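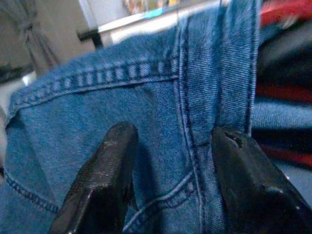
그림 4-1 데님의 능직 조직과 접힌 가장자리의 상침. 표면에 사선 방향의 능선이 나타난다.

제4장 능직물의 구조와 봉제 성능

학습 목표
- 능직의 조직도를 읽고 능선각을 계산한다.
- 경사와 위사의 굵기 및 밀도가 직물의 강성에 미치는 영향을 설명한다.
- 로프 염색의 원리와 링 염색 단면의 특징을 기술한다.
- 두꺼운 직물의 봉제에서 발생하는 결함을 원인별로 분류한다.

4.1 개요

제3장에서는 평직을 대상으로 교차점의 수와 직물 안정성의 관계를 다루었다. 평직은 경사와 위사가 한 올마다 교차하므로 단위 면적당 교차점이 가장 많고, 같은 실을 사용할 때 삽입할 수 있는 올 수에 한계가 있다. 능직은 교차점을 줄여 이 한계를 높인 조직이다. 실이 조직점 사이에서 떠 있는 구간을 부출이라 하며, 부출이 길수록 실의 이동이 쉬워지고 직물은 유연해진다. 반면 마찰에 노출되는 실의 길이도 증가한다.

능직은 분수로 표기한다. 분자는 경사가 위사 위로 올라간 올 수, 분모는 경사가 위사 아래로 내려간 올 수이며, 두 수의 합이 완전조직의 크기가 된다. 데님에 널리 쓰이는 2/1 능직과 3/1 능직은 모두 표면에 경사가 우세하게 나타나는 경능직이다. 경사만 염색하고 위사를 염색하지 않으면 겉면은 짙고 이면은 옅은 색을 띤다.

4.2 능선의 방향과 각도

능선은 인접한 경사의 조직점이 일정한 간격으로 이동하면서 형성된다. 왼쪽 아래에서 오른쪽 위로 진행하면 우능, 반대이면 좌능이라 한다. 능선의 선명도는 조직뿐 아니라 실의 꼬임 방향에도 좌우된다. Z꼬임 경사를 사용한 우능직은 표면 섬유의 배열이 능선과 교차하는 방향에 놓이지 않아 능선의 윤곽이 비교적 흐리다. 꼬임 방향을 바꾸거나 좌능으로 제직하면 표면의 외관이 달라진다.

능선각 θ는 위사 방향을 기준으로 측정하며, 뜀수가 경위사 모두 1인 정칙 능직에서는 다음 식으로 구한다.

tan θ = 경사 밀도 / 위사 밀도

경사 밀도와 위사 밀도가 같으면 θ는 45도이다. 데님은 일반적으로 경사 밀도가 더 높으므로 능선각이 45도보다 크다. 가공 과정에서 직물이 수축하면 두 밀도가 함께 변하므로 생지의 능선각과 완성품의 능선각은 구분하여 기록해야 한다.

4.3 인디고 염색과 색의 변화

인디고는 물에 녹지 않는 배트 염료이다. 알칼리 조건에서 환원하면 수용성 류코체가 되어 섬유에 흡착되고, 공기 중에서 산화되면 다시 불용성으로 돌아간다. 로프 염색에서는 경사를 로프 형태로 묶어 침지와 산화를 반복한다. 침지 시간이 짧고 류코체의 침투 속도가 느리므로 염료는 실의 외층에 집중되며, 단면에는 흰 심이 남는다. 이를 링 염색이라 한다.

링 염색된 실은 마모에 따라 외층이 제거되면서 밝은 심이 드러난다. 솔기, 주머니 입구, 밑단처럼 두께 차가 있는 부위에서는 접촉 압력이 높아 탈색이 먼저 진행된다. 염색 횟수와 욕의 pH는 염료의 침투 깊이를 결정하는 주요 변수이며, 두 변수의 조절은 제6장에서 다룬다.

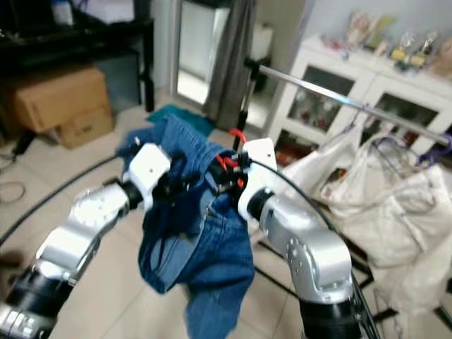

4.4 허리부와 솔기의 구조

바지의 허리부는 허리단, 몸판, 벨트 고리가 겹치는 곳으로 한 벌 안에서도 두께 변화가 크다. 허리단은 경사 방향으로 재단하여 착용 시의 신장을 억제하는 것이 보통이다. 경사 방향은 위사 방향보다 크림프율과 신도가 작게 설계되는 경우가 많아 치수 유지에 유리하다.

안솔기와 뒤 중심에는 두 겹의 시접을 서로 감싸는 쌈솔이 쓰인다. 쌈솔은 재단 단면이 노출되지 않고 하중이 여러 겹에 분산되지만, 솔기가 교차하는 지점에서는 겹수가 급격히 증가한다. 이 지점을 통과할 때 노루발이 기울면 이송량이 감소하고 땀 길이가 짧아진다. 바늘의 휨으로 인한 땀뜀도 같은 지점에 집중된다.

4.5 사례: 시험 직물 Brarkitz

이 장의 계산과 연습 문제에는 Amport 제직 공장의 시험 직물 Brarkitz를 공통 자료로 사용한다. 조직은 3/1 우능이며, 폭 방향으로 절단한 시험편 200매 가운데 39매에서 세탁 후 비틀림이 허용 한계를 초과하였다. 담당 기술자 Marit Midtbø는 결과를 조직의 비대칭성에 따른 잔류 응력으로 해석하고, 위사를 미리 기울여 고정하는 사행 가공을 제안하였다. 재시험은 6월에 같은 세탁 조건에서 실시되었다. 측정값은 부록 표 4-A에 수록하였다.

비틀림은 봉제 불량과 혼동되기 쉽다. 완성품의 옆솔기가 앞쪽으로 돌아간 경우, 먼저 솔기를 해체하여 몸판의 식서 방향을 확인하고, 재단 오차가 없을 때에 한하여 직물의 사행도를 측정한다. 측정 절차는 4.6절에 제시한다.

주요 용어
부출, 완전조직, 경능직, 능선각, 류코체, 링 염색, 쌈솔, 사행도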